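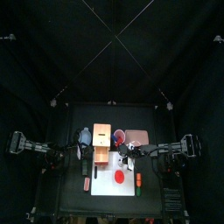
Celda de dos brazos, mesa negra, pizarra al centro. Kit Trurton.

De: Perihan Kocabaş
Para: lista automatización-docente
Fecha: Jun 25, 2019
Asunto: Re: Re: kit Trurton de dos brazos, ¿alguien lo tiene?

Hola a todos, contesto rápido entre clase y clase, perdón por el desorden.

Sí, lo tenemos. Versión de mesa, dos brazos enfrentados, cerramiento negro. Nos lo vendió Floseck, que es el distribuidor por aquí. Precio de lista 2,762 sin impuestos (así viene en la oferta, con coma de millares, no son dos euros con setenta y seis, ya me lo preguntaron en compras). El envío aparte.

> El mensaje anterior decía:
> Estamos mirando el Trurton y el de Fumuteck para el laboratorio de
> segundo. Presupuesto justo. Tres dudas: 1) si el cerramiento merece
> la pena o se puede comprar solo la mesa con los brazos, 2) si las
> pinzas aguantan con alumnos, 3) qué tal el soporte. Del de Fumuteck
> solo tenemos el folleto, y en el folleto todo es maravilloso.
> Si alguien puede mandar una foto del montaje real lo agradezco.

Voy por orden.

1) Cerramiento. Yo lo compraría. Se puede pedir sin él, te descuentan 500, pero nosotros tenemos ventanal al lado y sin la tela negra cada tarde era una pelea con los reflejos. Con tela, misma luz a las nueve que a las cinco. Lo malo: montarlo. Las instrucciones son flojas, los dibujos de las pinzas de sujeción están al revés en una página y nos costó 6 horas entre dos personas. La segunda vez (cambio de aula) mucho menos. Los cordones que cruzan en X por el techo, tensadlos al final, no al principio como dice el manual.

2) Pinzas. Bien, con un pero. Cogen bloques y cilindros sin problema. El rotulador fino es otra historia, se gira entre los dedos si no lo coges por el centro. Le pusimos cinta de goma en los dedos y mejoró bastante. La caja de madera con cajón, en nuestra experiencia, es el ejercicio que mas engancha a los alumnos y el que más falla: si el brazo entra un poco torcido arrastra la caja entera. Ahora la pegamos con cinta de doble cara y listo.

Ojo tambien con el alcance. Los dos brazos llegan bien al fondo de la mesa, donde solemos poner el cuenco, la taza y la bandeja. Para pasar una pieza de un brazo al otro, mejor hacia el centro, encima de la pizarra. Más cerca del borde de delante ya van estirados y pierden precisión.

Cables: los del brazo izquierdo van por fuera, a lo largo del brazo. Revisadlos. Yo los miro cada semana, y pedí bridas nuevas a Floseck porque las que traía se abrían.

3) Soporte. Regular tirando a bien. Tardaron 7 días en contestar la primera consulta, luego ya teníamos el correo directo de un técnico y todo más fluido. Pedid ese correo desde el principio. La garantía no cubre los dedos de las pinzas, leed la letra pequeña.

Software: el que trae, Ngau. Correcto para empezar, la interfaz fea pero se entiende. Guardar trayectorias, bien. Exportarlas, un dolor. La versión de junio arregla algo de esto, todavía no la he instalado en el equipo de clase, no me atrevo antes de los examenes.

Del Fumuteck no puedo opinar, solo lo vi en una demo y lo manejaba el comercial - pedid que os dejen tocarlo a vosotros. Media mañana basta para ver si aguanta.

Piezas: los bloques y lo demás los compramos aparte, cualquier cosa ligera sirve. Si queréis os paso la lista con las medidas, la tengo en una hoja de cálculo bastante caótica.

Me voy que empiezo. Si alguien ha conseguido sacar las trayectorias de Ngau en un formato decente que escriba, por favor.

Saludos,
Perihan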